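Forel publishes first controller comparison on simulated kitchen tasks

Forel has completed a side-by-side trial of three arm controllers in its Nendamia simulation environment. The programme tested how each controller handles rotary targets set close to a work surface, with stovetop knobs as the reference task.

Each controller ran the same 48 kitchen layouts with the same arm model and gripper. Counter height, cooktop angle and knob spacing varied between layouts. Joint limits and the control rate were held constant.

"Knob turning is a small motion with a poor approach angle," said Eugénie Bodin, controls lead at Forel. "The wrist hides the target late in the reach, and that is where the controllers begin to differ."

Test set-up

The cooktop layouts place a row of control knobs along the front edge, with the arm entering from one side. Cookware is left on the surface as an obstacle in some runs - a collision with it ends the attempt.

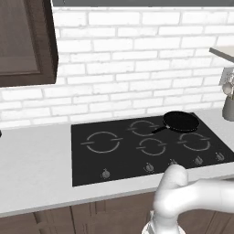
Results and availability

The impedance controller supplied by Dahlgren recorded the lowest peak contact force. Grirnby's position controller reached the target sooner but was more sensitive to errors in knob location. Forel's in-house baseline placed between the 2 on both measures.

Layout files and run logs will be released to research partners in December. A hardware trial is planned at a later date.

Media enquiries: Reda Ashour, Forel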